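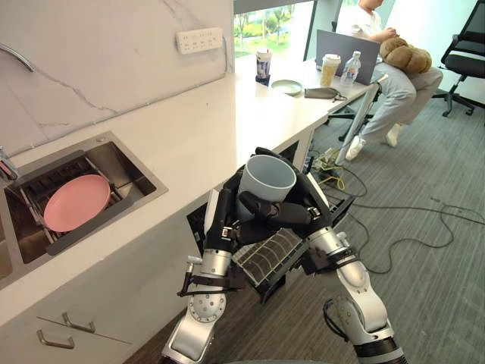

The kitchen at Nevness: white counter, recessed sink with the rack in it, cup in hand.

Shared kitchen: your questions

Where do I wash up?
At the recessed sink in the long counter. Washing-up liquid and a clean cloth are in the top drawer, tea towels in the one under it.

Can I leave things on the rack?
Yes, for up to 2 hours. The dark metal rack stays inside the sink so that drips don't run along the worktop. Plates can lean on it. Please dry cups and put them away, as they tip over easily on the wires.

Whose are the cups and plates?
The light grey cups and the pink plates belong to the kitchen and anyone can use them. If you bring your own tumbler, put your name on the base. Tumblers still on the counter on Saturday evening go into the box by the door.

Can I use the sockets over the counter?
The wall strip is fine for a kettle or a phone charger. Don't run the toaster and the kettle together – the fuse won't take it. Keep cables up against the wall and away from the sink.

How do I clean the marble?
Warm water and a soft cloth. No vinegar, lemon or limescale spray on the backsplash. The last repair cost us £3,000. The sink itself can be cleaned with cream cleaner, rubbing along the brushed lines.

What time does the kitchen close?
At 7 in the evening from September, later in summer. Let the window air the room for a few minutes if you have been frying.

I've broken something. What now?
Wrap it in newspaper, put it in the general bin and leave a note for Warrick Kereama. There is no charge for a plate or a cup.

Comments

Tạ: Is the rack all right in the dishwasher?
Warrick Kereama: No, it rusts. Hand wash only please.
Jo: Could we have a second cloth? The one in the drawer is always soaking by lunch.
M. P.: Same here. Also the lower drawer sticks.

Related
Laundry room FAQ
Bins and recycling at Moltalgate
Booking the Nornlow room

Contact the house office, room 53 | © Nevness House | Back to top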